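Against the Second Surface

Most advice on small workrooms and packing corners begins with adding surface area. Buy a folding table, put a shelf over it, hang a rail under the shelf. I have followed this advice in three rented rooms and now think it is wrong for any job done by one person standing up. A single board, kept mostly clear, does the work better than two boards kept half full.

The reasoning is mechanical. A standing adult working at a board has a comfortable reach of 70 centimeters to the front and less to the sides once the elbows are bent. Anything beyond that distance requires a step or a lean. A second surface nearly always falls outside the reach, so it does not get used for work. It gets used for storage, and storage at hand height is the most expensive kind, as it occupies the space where the hands would otherwise be.

In March I moved my own packing from a table and a side table to one board against a wall. The goods are small hardware kits: hinges, catches, a printed sheet. A normal week is 300 kits. The side table had held tape, labels, empty containers, a lamp and, on most days, a cup. With the side table gone, the tape and labels went onto a hook and the cup went to the kitchen. The containers were the harder question. They are light, they slide, and they are needed constantly.

My answer was to stack them at the edge nearest the worker and to leave the middle of the board bare. Clear plastic nests well and the ridged rims give the fingers something to separate. Stacks should stay low enough that the forearm passes over them. A tall stack saves one trip to the cupboard and costs a small detour of the arm on every kit, and over a week the detour is the larger number.

The floor is the other half of the argument. Furniture sellers treat anything on the floor as a failure of storage. I disagree in the case of bulky, soft things that are handled once or twice a day. A bag set down in the corner takes nothing from the working area, and it can be moved with one hand when the room is swept. Lifting it onto a shelf solves a problem of appearance only.

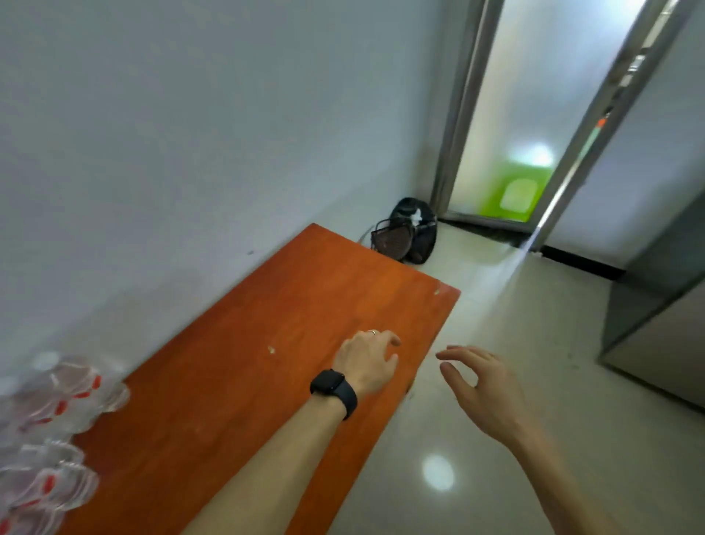
Hrynyshyn wrote in to object that the floor is free only for people whose backs are free too. Every item put down has to be picked up again, the letter ran, and at the Niltholm shop they had raised everything to knee height on a low bench and stopped hearing complaints by the end of the month.

I accept the point for items handled often, and I would put the limit lower than I used to. If a thing is picked up more than once an hour it should not live on the floor. A low bench 40 centimeters high is a reasonable compromise provided that it stays under the board line and nobody starts working on it.

Finish matters more than size. A smooth, sealed board lets a kit be pushed along without lifting, and grit shows up before it gets into a hinge. The cost is that sealed edges chip, usually at the corners, and a chip catches sleeves. I sand mine and reseal it with Drirno clear coat, two thin layers, 30 minutes between them. The Tavo boards come with a rounded edge and need less attention, though the corners are still the weak point.

The remaining objection is that a single board gives no place for unfinished work. This is correct, and I count it in favor of the arrangement. With one surface, the open kit has to be closed before the next is started. On two surfaces I regularly found half-packed kits on a Friday with no record of which part was missing, and each had to be emptied and checked from the beginning.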